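**Metevov releases Curketti 2, a grasp planner that reports its own failures**

*September — For release Tuesday*

Metevov today released version 2 of Curketti, its grasp planning and perception software for two-finger grippers. The company would like to be plain about what the new version does, because the robot software trade has made a habit of announcing solved problems that come back the next spring under a new name.

Curketti 2 takes video from a camera mounted at the gripper and proposes where the fingers should close. It gives each proposal a confidence score and writes both to a log the customer can read without buying anything else from Metevov. Version 1 wrote its log in a closed format. Customers complained about that, and they were right to.

The main change is in how the software handles long, thin household objects near other objects. In version 1, a handle and whatever stood behind it were often merged into one shape, and the planner then chose a grip point that belonged to neither. The new segmentation step keeps a running estimate of each object's outline from frame to frame and lowers its score when two outlines overlap.

Metevov tested the release on 3,461 recorded grasp attempts using 126 household objects. The recordings were made with hand-held grippers on ordinary tabletops, some of them poorly lit.

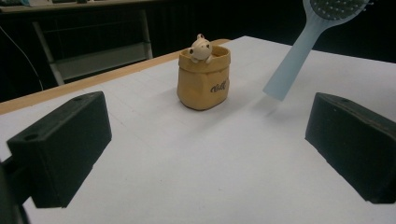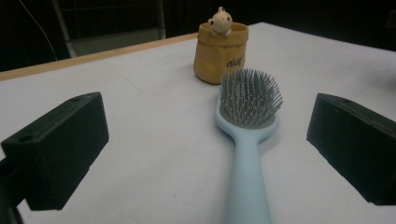
*Light blue hairbrush with an ochre bag-shaped container and its small cream figurine, seen from between the gripper fingers.*

Almost 2,000 of the attempts involved at least one object partly hidden by another. Metevov is publishing results for that group separately and will not blend them into an overall success rate. An overall rate mostly tells a buyer how many easy objects the vendor put in the test.

Several problems remain open. Curketti 2 still does badly with clear plastic and with anything that bends under its own weight. Dark objects on dark surfaces get low scores, as they should, but a low score is of limited use to a customer who needs the object moved. The planner does not estimate weight. It also has no opinion about whether an object ought to be picked up at all, and buyers who have been told otherwise by a reseller should ask to see it demonstrated.

The company also cautions against reading too much into tabletop results. A planner that works on a white table may not work in a drawer, and Metevov has not yet tested drawers in any serious way. Work on them is under way at the company's Ravside office — no release date is attached to it, and none will be until there are numbers to publish with it.

Curketti 2 runs on a single desktop machine and does not need a network connection. It accepts input from 10 camera models, listed in the release notes. A converter for version 1 logs is included, though logs made before the first version 1 update will lose their timing data.

Existing customers can upgrade at no charge. The test recordings, the scoring scripts and the full list of failed attempts can be downloaded with the software. Metevov asks outside groups that rerun the tests to send in their results, including results that disagree with the company's own.

**About Metevov**

Metevov makes control and perception software for small robot grippers. Its products include the Curketti planner and Nygård, a tool for replaying and labeling gripper video.

**Press contact:** Metevov press desk, Ravside office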